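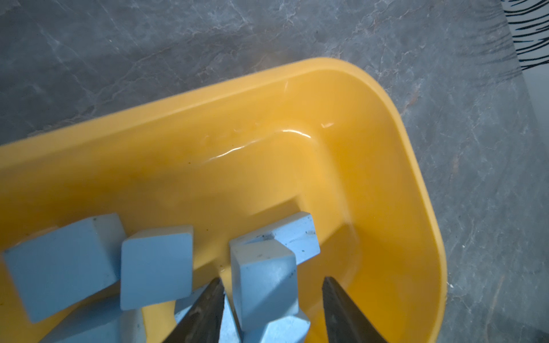

Drulton Help Desk
Ticket 33: Dark specks keep coming back in Konano water tub
Opened by: Senyo Wumbei
Status: Open

Hi! So I have the yellow Konano tub with the light blue blocks, and I can't get rid of these tiny dark specks. Some of them collect near the waterline by the step on the inside wall, and some stick to the blocks themselves. The tub also has a few short pale scratches above the water. I only mention them in case something is flaking off in there, though I'd expect yellow flakes if it was the tub!

What I've tried so far

1. Emptied it, wiped the inside with a soft cloth, filled it again from the kitchen tap. Looked great for an hour or so and then the specks were back.

2. Rinsed every block under the tap, one at a time (this took forever). Fewer specks the next morning but definitely not zero.

3. Filled a clean white mixing bowl from the same tap and left it out overnight. Nothing in it, so I'm ruling out the water.

4. Went after the floor. It's the gray marble-pattern kind, which hides dirt like you wouldn't believe, and the other toys live on it too: the mint green toaster with its two slices of yellow bread, red blocks, a yellow one, a little green one. Everything gets mixed together during play, so a block can sit on the floor for ages and then go straight back in with the blue ones. I swept with the Dramani brush and got a surprising little pile of grit.

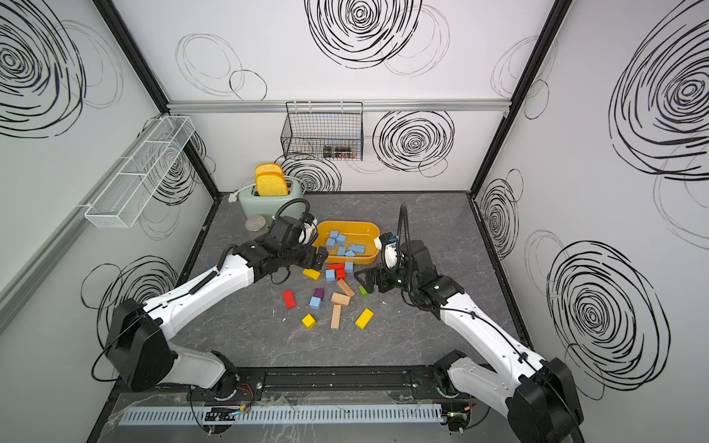 Reply from Skakomden (Drulton support), 3 p.m.

Thanks Senyo, super helpful. Step 4 sounds promising to me. Could you put only freshly rinsed blocks in the tub, keep the floor ones out of it, and leave it for 3 days? If you run a fingernail over the scratches, does anything come off?

Reply from Senyo Wumbei

Will do. Fingernail test: nothing came off, they feel shallow. I've started the clean-blocks-only test and there's now a dish towel by the tub for anything that's been on the floor. One side question, can I use dish soap on the blocks or will it leave a film? The leaflet only talks about the tub. I'll write back when the test is done.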